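Kitchen and Bath Showroom Assistant, Tarnar

Abubakar Surfaces is hiring a full-time showroom assistant for our Tarnar location. We sell countertops, backsplash and floor tile to homeowners and small contractors. Start date is in July.

You will greet customers, pull samples, write up quotes and book measuring visits with our installer, Bogdan Costache. Between customers you will restock the sample drawers and keep the price cards current. We carry 943 samples, and you will need to learn where they are kept.

A good part of the work is helping people choose two finishes that go together. Many customers come in wanting a brown marbled surface next to a plain dark gray one and need to see the pair side by side before they order.

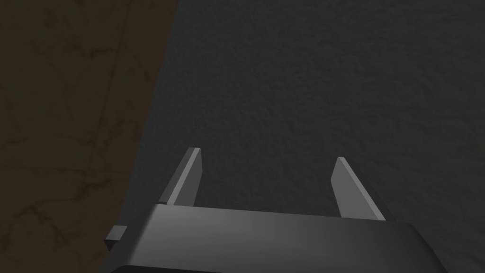 What we are looking for

High school diploma or equivalent. Retail or trade counter experience is a plus. You should be comfortable with basic math (square footage, waste allowance, tax) and able to lift 50-pound boxes of tile. A driver's license is required for sample drop-offs.

Hours and pay

40 hours a week, including Saturdays. Pay depends on experience and is discussed at the first interview. Health insurance begins after 5 weeks. There is a $1,000 bonus after your first year, and staff buy material at cost.

How to apply

Send a resume and two references to Estela Cabral, showroom manager, or drop them off at 124 Vustska Road before 4 p.m. No phone calls, please. We reply to all applicants.

Shares: 5

This site uses cookies. By continuing to browse you accept our cookie policy.

© Abubakar Surfaces | Contact | Back to top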